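Trodwood Fitted Sheet, Deep Pocket
Item 1471
By Laizer Home

We love this sheet! The Trodwood is a plain, everyday fitted sheet with a smooth, crisp feel and an elastic band that runs the whole way around the hem (no bare stretches along the sides). It fits mattresses up to 18 inches deep, so a thick topper is no trouble, and it still pulls in neatly on an 11-inch mattress.

The cloth is combed cotton in a tight, flat weave. It starts out a little stiff and gets softer with washing, and by the third or fourth time through the machine it has that lovely broken-in feel. Dennis Mfaume, who picks our bedding, has had a set on his own bed since July and keeps stealing the spare one from the sample closet.

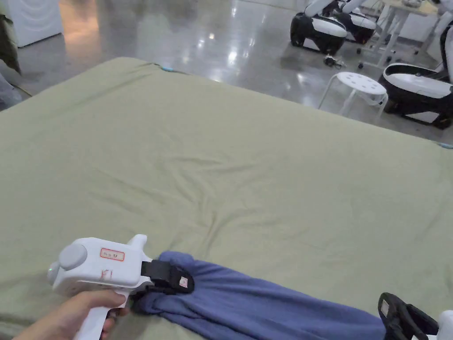

Will it shrink in the dryer?
Expect a small amount of shrinkage on the first hot wash, which we allow for when we cut the cloth. After that the size stays put. Warm water and low heat will keep the elastic springy for longer.

Sizes: twin, full, queen, king
Colors: sage, oat, slate, white
Care: machine wash warm, tumble dry low, no bleach
Sold singly or in a pack of 3

Pillowcases to match are sold separately under the Bilero name, and they come from the same mill, so the shades go together beautifully. If you like a heavier cloth for winter, take a look at the Binddale flannel too. It has the same deep corners and it's wonderfully cozy!

Page updated March 21, 2022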